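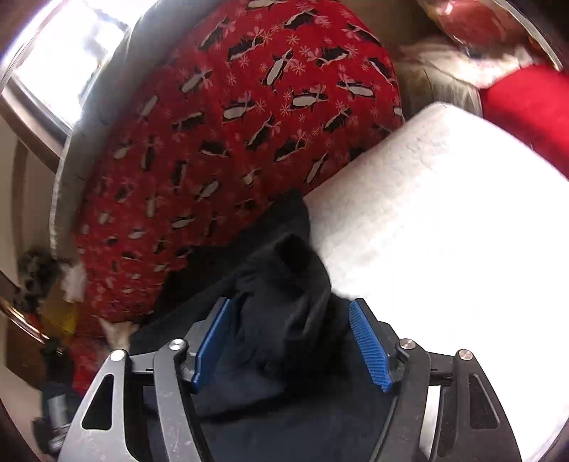

**Sock** is the common name for a knitted or sewn covering for the foot, usually reaching to the ankle or higher. Socks are worn for warmth, to absorb sweat, and to keep shoes from rubbing the skin. The word comes from the Latin *soccus*, a light, low-heeled shoe worn by comic actors in Rome.

## History

Early foot coverings were made of animal skins gathered and tied at the ankle. Knitted or looped wool socks survive from Egypt in the first centuries AD, some with a split toe so they could be worn with sandals. These were made by nålbinding, a technique that uses a single needle and short lengths of yarn.

In medieval Europe, leg coverings were often cut from woven cloth and sewn up the back. Knitted stockings became fashionable in the 16th century, and in 1589 the English clergyman William Lee built a stocking frame that could form a whole row of loops at once. Hand knitting continued beside the frame for a long time, mostly in rural areas. Circular machines, which knit a seamless tube, spread in the 19th century. Nylon went on sale in stockings in 1939 and was later blended into everyday socks.

## Construction

Most socks are knitted from the cuff down. The main parts are the cuff, leg, heel, foot and toe. The heel is shaped by knitting back and forth over part of the stitches, which makes a pocket. Tube socks leave this step out and have no fixed heel. The toe is closed by sewing or linking. A linked toe has a flatter seam and costs more to make.

Machine gauge is given by the number of needles in the cylinder. More needles on a cylinder of the same width give a finer fabric. Terry loops may be added inside the foot for padding.

## Materials

Cotton is soft and easy to wash but holds moisture. Wool stays fairly warm when damp and is common in hiking and winter socks. Polyester and nylon dry faster, and nylon is often added at the heel and toe, where wear is heaviest. A small share of elastane helps the sock keep its shape.

## Types

- **No-show:** sits below the top of the shoe
- **Ankle:** ends at or just above the ankle bone
- **Crew:** reaches the lower calf
- **Knee-high:** ends just under the knee
- **Toe:** has a separate sleeve for each toe
- **Tabi:** a Japanese form with the big toe set apart

Compression socks are a separate group, graded by the pressure they apply at the ankle.

## Local production

The Drundon mill was founded by Crescencio Manríquez and first made work socks in gray wool. At its peak it employed 300 people and turned out 3,000 pairs a day. Its last manager, Marisol Robles, sold the circular machines to Clevby when the mill closed. A sample book of 1,308 knitted swatches was kept by the buyer.

## Care and repair

Socks are usually washed inside out, and wool is dried flat. Holes can be darned by weaving yarn across the gap over a rounded form, such as a darning egg. Heat weakens elastane, so cuffs last longer when socks are air dried.

## See also

- Hosiery
- Knitting machine
- Darning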